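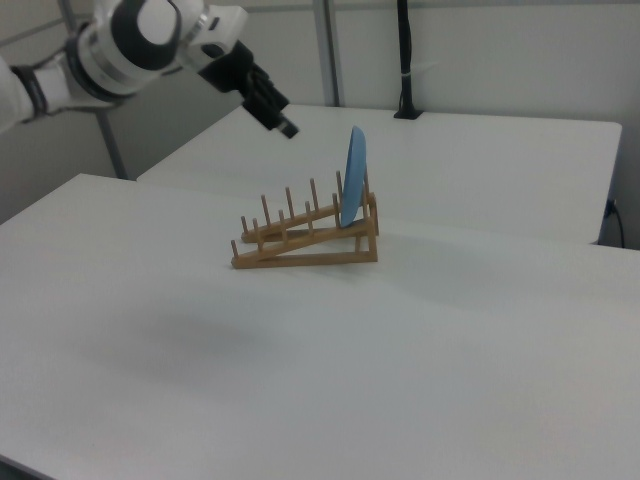

Milano bench room, April

Second morning on the plate-in-rack job, and I promised Markos I'd write the rules down this time instead of keeping them in my head. He's been collecting everybody's habits into one sheet for the Bikport people, and so far the sheet has four lines on it, two of which contradict each other. So this is my go at it, with the grumbling left in.

Start with the home pose, because that's what we argued over. My rule is fingers closed, arm parked up and back on the rack's far side, nothing under the gripper that you'd mind losing. Markos Nikolaidis wants it parked further out still, off the table altogether. I get it, but then the first leg of every run is a long sweep, and a long sweep is exactly where I've had the cable snag. Leaving it as mine until he brings me a better reason than "looks tidier" (sorry, Markos, it was a good coffee though).

Next, clear table. One rack, one plate, and everything else goes on the shelf by the door. That includes mugs, hex keys, my notebook and the tape. I used to let the tape stay and then one day in the Lamo setup it got pushed into the rack and cost us an afternoon of re-teaching. If a thing isn't in the task it isn't on the table. Sofia wants that in capital letters on the sheet and she can have them.

Speed: 100 mm/s for the first pass of anything new, and I mean anything, including "I only moved one waypoint." After ten clean passes you can bring it up. Write the new number in the book BEFORE you run it. I found a 4000 in the acceleration box this morning with no initials next to it and I'd love a word with whoever that was. Program 1105 is the one to copy from, by the way – the older ones still have the old tool weight in them.

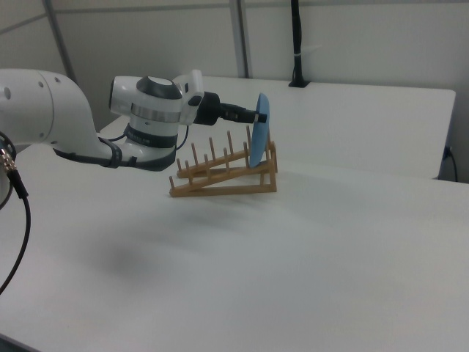
The rule I care about most is the one for letting go. Our standard says the gripper may open once the part is "seated," and that word has caused more trouble than the rest of the page put together. Sofia Galanis reads it as down at the taught height. I read it as held up by something other than the fingers, and for a plate those are two different things. With the plate on edge at the tall end of the rack and its bottom down in the slots, the fingers still have hold of it, and that's the moment I want a stop written into the program. Full stop, half a second, check the force reading, then open. Height alone tells you where the gripper is and says nothing at all about the plate! I'd like the wording changed to "supported by the fixture" and I'll fight for it at the next review.

Same goes for backing out. Straight back along the line you came in on until the fingers are clear of the rim, and no rotation before that. The wrist wants to unwind early if you let the planner choose, so don't let the planner choose. Linear move, fixed orientation. Then up.

Cables, quick one: look at the loop by the wrist before the first run and again after lunch. If it's tight at either end of the travel, stop and redo it. Alexiou have a nice habit of running the whole path once with the gripper empty and someone watching only the cable, and I think we should steal it.

Still open:
– who signs when speed goes up, the person running or the person watching? I say watching.
– does the stop before opening apply to soft parts too? Ask Sofia.
– rack position. Tape corners or a proper locating plate? I've been lining it up by eye and I know, I know.
– whoever owns the 4000, come find me.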